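Where Does the Heat in Your House Go?

When it is cold outside, a heater warms the air in your home. The heat doesn't stay put, though. It always moves from warm places to cooler places, so it slowly leaks out through the walls, the roof, the floor and the windows.

Heat gets out in two main ways. Some of it passes straight through solid things, like window glass. Some of it rides out on moving air, through gaps under doors and around window frames. That moving air is called a draft.

People slow the heat down with insulation. Most insulation works by trapping lots of tiny pockets of air. Still air is very bad at carrying heat - that is good news for your house. The fluffy material in an attic works this way. So do blankets, thick curtains and the clothes you wear.

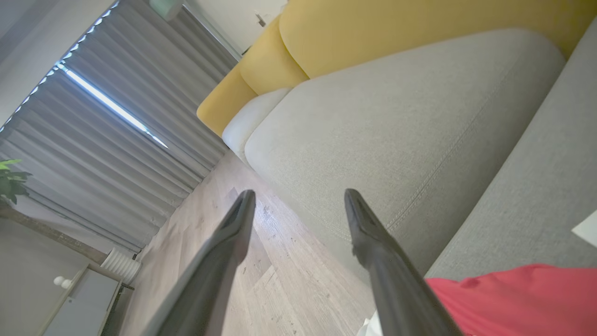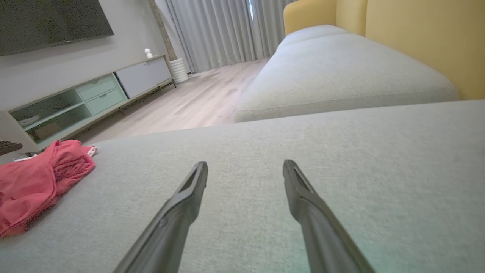
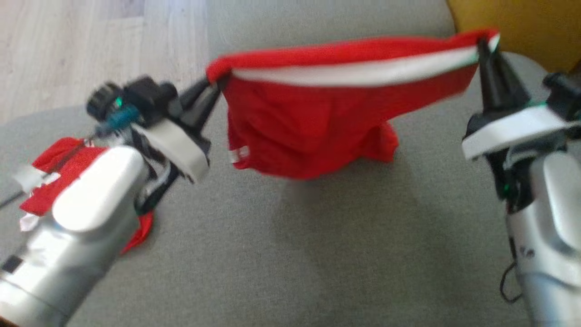 A gray sofa seat. The red clothing is in the second and third pictures.

How much power does a heater use?

We measure power in watts. A small room heater might use 800 watts. A big one can use up to 3,000 watts, so running it for an hour costs a lot more.

Hanna Maksymiv teaches science in the town of Skalside. Last September her class read the electric meter at their school and wrote down the number every morning. Then they put rolled-up towels along the bottoms of the outside doors and kept reading the meter. "Some days it went up less, and some days it was just colder," she says. "We had to write down the weather too."

Find a draft at home

You need a strip of tissue paper, a pencil and some tape.

Tape the tissue to the pencil so it hangs down like a flag. Ask an adult to turn off any fans. Hold the pencil near the edge of a closed window and keep your hand still. If the tissue flutters, air is getting in. Try the doors next, and make a list of the places you find.

Keep the tissue away from heaters, stoves and candles.

Words to know

Draft - air that moves through a gap
Insulation - material that slows heat down
Watt - a unit used to measure power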